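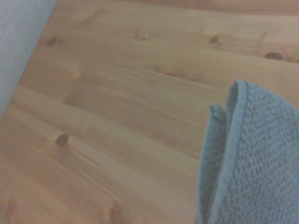 Fig. 4.1 Wrist camera view, towel task. Pine surface, folded blue terry towel at right.

Chapter 4
Budgeting for the First Cell

Start with the towel. Cheap item, cheap wood under it, and still the hardest line in the budget to get right. Students always want to price the arm first. Don't. Price the work.

Adanech Negash ran the planning at Dekbridge, a mid-size linen service, when they went shopping for a folding cell. Her first sheet had one line on it: robot. Her last one had 22. Most of what got added was boring stuff. Cables, mounts, a spare wrist camera, floor time, training hours, someone to reset things at 6 a.m.

Look at Fig. 4.1 again with a buyer's eye. Pale wood, pale towel, soft light. Knots in the pine, some dark, some hardly there. A towel doubled over on itself, with a hem and a looped pile that don't look alike up close. Will the vision package you were quoted for handle that? Ask before you sign. A vendor demo on a plain black mat tells you about black mats.

What the quote leaves out

Dekbridge got two quotes, one from Jandach and one from Timurance. Jandach was lower by $1858. No camera spares, no lighting, and freight was extra. Timurance had freight in but charged for every software seat after the first. Neither one listed a work surface. Negash put in $500 for that and it was gone in a week.

So, a rule for this chapter. Every quote gets rewritten into your own sheet, same lines, same order, blanks left blank. Blanks are questions. Call and ask them.

Trial time

Budget it as its own line. Naomi Magesa, who took over the Dekbridge sheet in May, set aside 96 hours for trials on real towels and used all of them. She'd planned to trial at the Flores plant too but the hours ran out, so that moved to the next years budget. Put down more than feels right.

Also worth pricing now, becuase it's painful later: grip pads, storage for recorded runs, a second surface in a different color.

Terms for this chapter: landed cost, integration cost, trial hours, spare ratio. Section 4.1 takes landed cost first. Have a blank sheet ready.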